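Do opened tennis balls keep if you leave them in the can?

Bezawit Admasu
Feb 13, 2018

I play twice a month, badly, and my balls are dead by the third outing. I've been putting them back in the can they came in, standing up, which seemed responsible. Does that do anything? The plastic lid went missing in July.

gumede_backhand

No. The pressure went when you pulled the tab, and putting a ball back in an open can is storage in the sense that a sock drawer is storage. It keeps the dog off them. Mine live like this too, so I'm in no position to lecture.
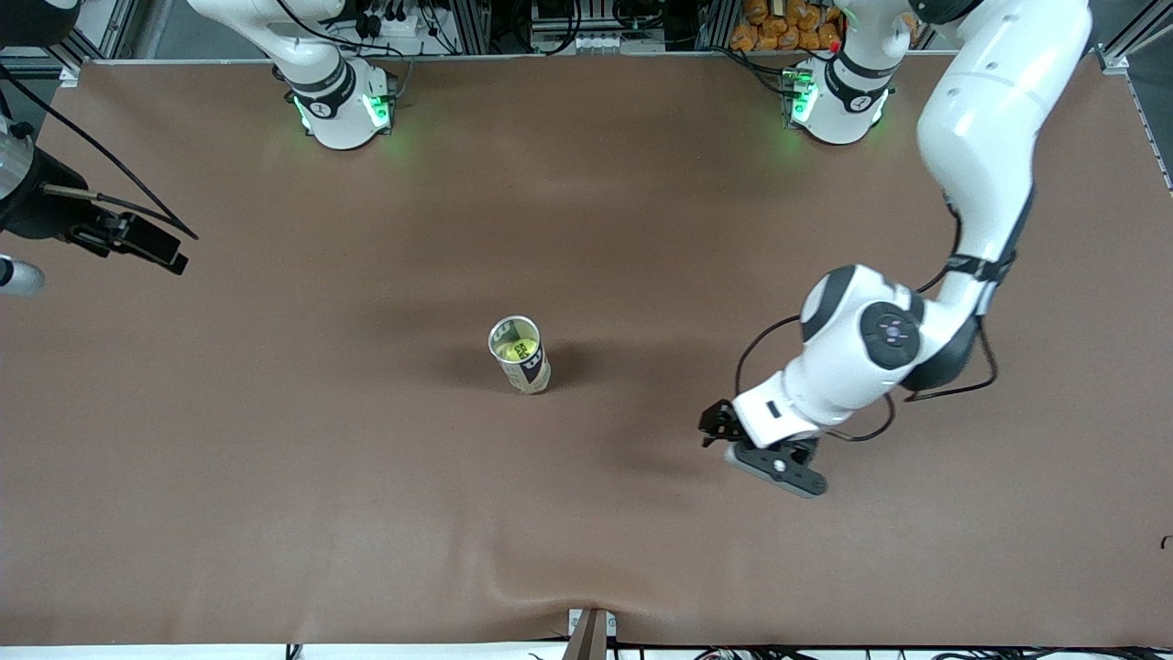

What helps, a little

Keep them indoors, not in the car trunk. You could buy a pressurizing tube, the screw-down kind. I have one — it works if you tighten it every single time, so in my house it works 2 weeks a year. Or get pressureless balls, which start out feeling dead and stay loyal to that.

witley3000

just buy new ones

Pratach Pete

Freezer. My brother-in-law swears by it. He also loses to me, so weigh that up.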